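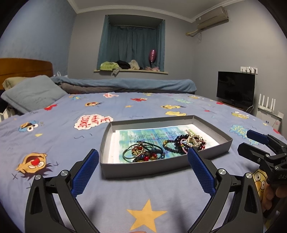 Notebook > Training lab > Soreness and recovery > February

Search this notebook Go

Sunday, 7.40 in the morning, kitchen scale on the table, coffee beside it.

Second morning after the downhill session at Farnetwood. As expected, the thighs are worse today than yesterday. Going down the stairs I hold the rail, going up I feel almost nothing. I write the numbers first, before I forget or improve them.

Session: 11 repeats on the long slope, easy walk back up each time. Total descent from the watch 433 m. I wanted to stop at eight repeats but the legs felt fresh, and this is exactly the trap with downhill running. The breathing stays calm, so one believes the muscles are also calm.

Soreness when pressing with the thumb, scale 0 to 10:
Evening of the session: 1
Next morning: 4
Next evening: 6
This morning: 7 on the left, 6 on the right

The left was also higher in the January block. I should ask Wahyudi if he sees the same in his sheet, or if it is my way of landing.

Food and drink

Yesterday I ate 2,635 kcal by my own weighing. The plan said 3,000 and I did not reach it, I was simply not hungry after lunch. Protein was fine. I do not want to make a conclusion from one day, but in the last block the low eating day was also followed by a bad morning. To be checked when there are more rows in the table.

The Asedeo powder is finished. It mixed badly in cold water and I will not buy it again before the end of the block, otherwise I change two things at the same time.

What I did for the legs

1. Slow walk before breakfast, flat road, until the stiffness became less. It helped for maybe one hour, then the legs were again like wood.

2. Foam roller, only the outside and front of the thigh. Wahyudi rolls quite hard and says he likes it. I keep it light, because in the last block I rolled hard and afterwards could not say which pain was from the running and which from the roller.

3. Warm bath in the evening, no ice. We agreed to leave the ice for the next block.

4. Bed before ten. Slept well, woke up one time when I turned over and the left thigh complained.
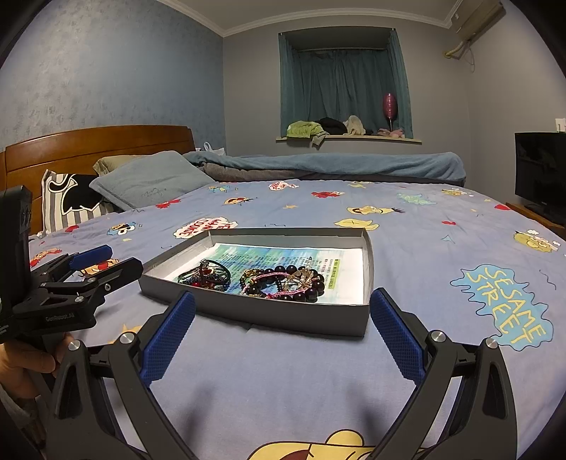

5. No stretching in the morning. I used to do it always, from habit, and I noted in the old notebook that it made no difference on the thumb scale. Wahyudi does not agree and will continue with his.

Jump test

Three standing jumps on the mat, best one counts. This morning clearly lower than before the session, and the landing was ugly. I did not write the centimetres here, they are in the Sopacua sheet, tab two. Please do not correct that tab by hand -- the formula in the last column breaks and then I must build it again.

A remark to myself: the jump was already low on the first morning, when the soreness was still only 4. So the force goes away earlier than the pain comes. It means that "I feel good" on the first day is not a reason to run fast. I have read this many times, but I believe it more now with my own legs.

Plan for the next days

Tomorrow easy cycling, no hills. After that a short flat run if stairs are below 3 on the scale, otherwise another day on the bike. The next downhill session stays at six repeats, also if I feel strong. I expect the same slope will hurt much less the second time, this is the whole question of the block.

Shoes: the Tumitz pair is for downhill only. I used them also for the shop and now the heel is more worn on one side. Stop doing this.

To bring next time: tape, second bottle, the pencil that works.

Comments (3)

Wahyudi Menon
My right is always the higher one, so it is not the slope. I land heavy on that side since the ankle. And I rolled hard again yesterday, sorry, it is written in my column.

stairs_backwards
Try going down the stairs backwards on day two. Looks silly but it saved me after my first marathon.

Pia
Is the thumb test always at the same spot? I mark mine with a pen, otherwise my numbers jump around too much. Would be interested to see the table when the second session is in.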